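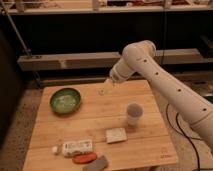

Can a Robot Clear the Table Yet?

Flallomero Kids > Big Questions > Machines > Can a Robot Clear the Table Yet?

Stories Try It Ask Us Word Box Grown-Ups

Suppose it's your turn to clear up after supper. You would much prefer to finish your drawing, or look for the cat, or do pretty much anything else, and so you start to wonder (as people have wondered for a very long time) whether a machine could do it for you. Robots can weld cars and drive around on Mars. Surely one of them can manage a bowl and a cup!

The short answer is "sort of, sometimes, slowly." The long answer is a lot more interesting, so get comfortable and we'll go through it together.

What you do without noticing

Think about picking up a cup. You look at it, you reach out, you close your fingers, and up it comes. It feels like one thing, but it is really a whole string of little jobs, and your brain does them so fast that you never hear about it.

First you have to find the cup. Then you have to decide where to hold it. Then your hand has to travel there without knocking over the ketchup on the way. Then you squeeze, hard enough that the cup won't slip and gently enough that it won't crumple. After that you have to keep it the right way up, which matters a great deal if somebody has left something in the bottom.

You took years to learn this. Ask anyone who fed you when you were a baby, and they will probably have a story about peas.

A robot has to do every one of those little jobs too, and each of them can go wrong by itself.

Seeing is harder than it sounds

Many robot arms get their eyes from a camera. The camera might sit on the arm, or it might be fixed up beside the table, looking down. What it sends to the computer is a huge grid of colored dots, and the computer has to work out which dots are cup and which dots are table.

A green bowl on a pale wooden table is fairly kind to a robot, as the colors are so different. A cup you can partly see through is much meaner. Some of the table's color comes through the sides, and so does the color of whatever is inside, and the edges get muddled. Flat things are tricky in another way. A little white box lying down hardly sticks up at all, and it can look a lot like a piece of paper or a patch of light.

Then there's the light itself. If you switch on a yellowish lamp, a white bottle isn't quite white any more. You know it's the same bottle. The computer has to be taught.

One gripper, lots of shapes

Your hand has four fingers and a thumb, and soft skin that can feel the tiniest slip. Most robot arms have something far simpler on the end. It's called a gripper, and plenty of them only open and close, a bit like kitchen tongs.

Now think about what that gripper might meet on one small table. A bowl is wide, so the gripper may have to pinch it by the rim. A bottle standing up is easy enough to grab around the middle, but a bottle lying on its side can roll away when it's nudged. A sponge squashes. And when several things are bunched up together near the edge, there may be hardly any room to get in between them. You would push one aside with your little finger without thinking. A robot needs to plan the push.

So what can they do?

Quite a lot, when things stay the same. In factories, robot arms have been lifting and packing for many years. The trick is that the parts usually arrive in the same spot, facing the same way, over and over. A robot loves that. It can do the same move 3457 times and never get bored or ask for a snack.

Homes and small shops aren't like that. Yesterday the cup was by the window, and today it's under a newspaper. Somebody bought a new kind of bottle. To cope with all that, robots have to practice on many different messy tables. Often a person steers the arm through a chore again and again, and the computer studies those tries and looks for the pattern. It might need 101 goes at something you learned in 3!

Even then, a robot that has gotten good at cups may be stumped by spoons. People who build them are working hard on this part, and the robots are getting better at it. But a robot that can walk into any kitchen and do the whole job, from the first plate to wiping up the last crumb, is not something you can count on yet.

Try it: be the gripper

You'll need a pair of kitchen tongs, a plastic cup, a sponge, a bowl that won't break, and an empty bottle with its cap on.

1. Lay everything on a table and put the bottle on its side.
2. Put one hand behind your back and hold the tongs in the other.
3. Close one eye. (Now you are seeing a bit more like a single camera does.)
4. Move each thing into a box without dropping any.
5. Do it again, but push everything close together first.

Which one gave you the most trouble? If you are 6 or under, ask a bigger person to play too, and see whether they do any better than you. They may not!

Word Box

Gripper: the part on the end of a robot arm that takes hold of things.
Joint: a place where the arm bends, like your elbow or your wrist.
Sensor: a part that tells the robot something about the world, such as how bright it is or how hard it is squeezing.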